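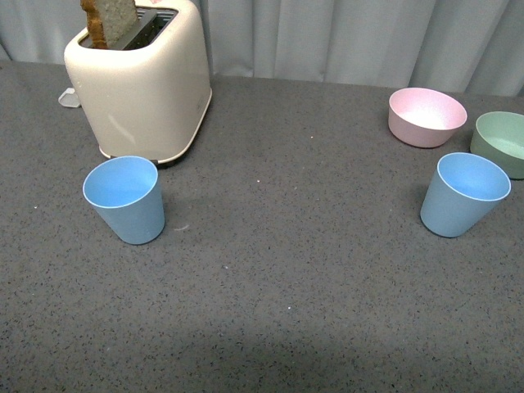
Clusargate kitchen — the breakfast corner

Put together in a hurry, sorry for typos. We moved in back in May and people keep asking how the kitchen's coming on, so it gets its own page. Updated 9/22/19.

Still to do: shelf over the sink, the blind, one drawer that sticks. Everything else works. More or less.

Toaster
Cream, two slots, boxy with rounded corners. Came off the Ferby clearance table, 13 quid. Wanted a green one, glad now that we didn't. Does crumpets if you push them down twice.

Worktop
Dark grey, speckled. Shows every scuff and I've stopped minding. Hides crumbs very well — possibly too well. Wipe it anyway.

Blue cup
Plastic, light blue, lives next to the toaster. Meant for picnics, ended up being used every morning. Bought 2, the other one lives over by the bowls.

Bread
Whatever's on offer. Crusty end gets toasted first in this house, no arguments. Radulović bakery on the corner does a good loaf but go early, they sell out by ten.

Next up is the larder, once the Gadico shelving gets delivered. They said a fortnight, that was a month ago. Will add pictures when theres something to see.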